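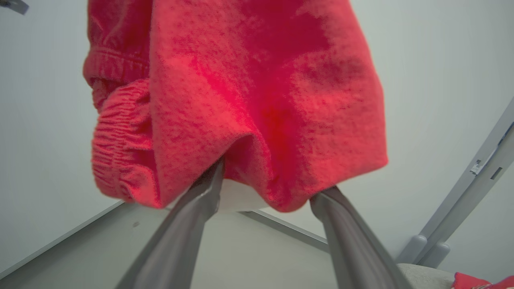
Red fleece, soft side out.

April 5, 2024
By Oduor Muli

How to wash fleece so it stays soft

Fleece gets flat and rough mostly from heat and from too much detergent. I learned this with a good sweater I bought in October, and now I wash all of mine in the same way.

Close the zippers and turn the piece inside out. Wash it with other fleece only, never with towels – the lint goes into the pile and stays there. Use cold water, the gentle cycle and half of the detergent you normally take. No fabric softener. 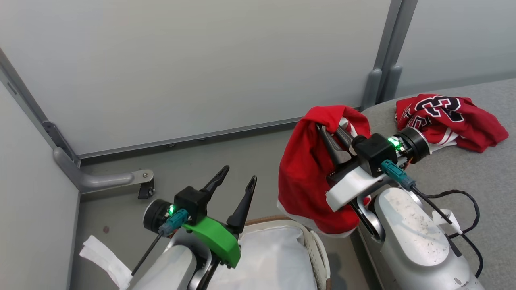 Red garment with a white inner lining.

A new red piece can give color, so wash it alone the first 2 times. If it has a white lining, put a color catcher sheet in the drum too.

Spin on low speed. Then shake the garment well and lay it flat on a rack, away from the heater. Turn it after five hours.
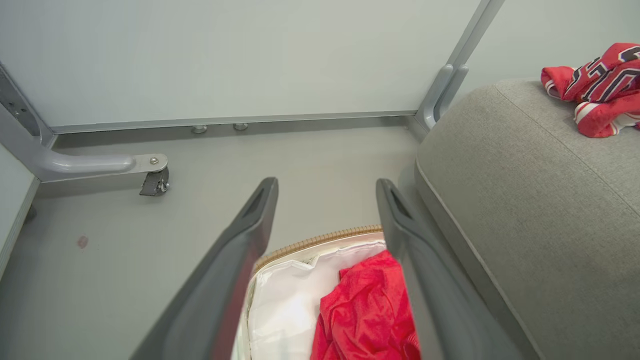
White fabric inside, tan edge on the rim.

When it is fully dry, brush the pile in one direction with a soft brush. For storing, fold it loosely and do not press it under heavy things.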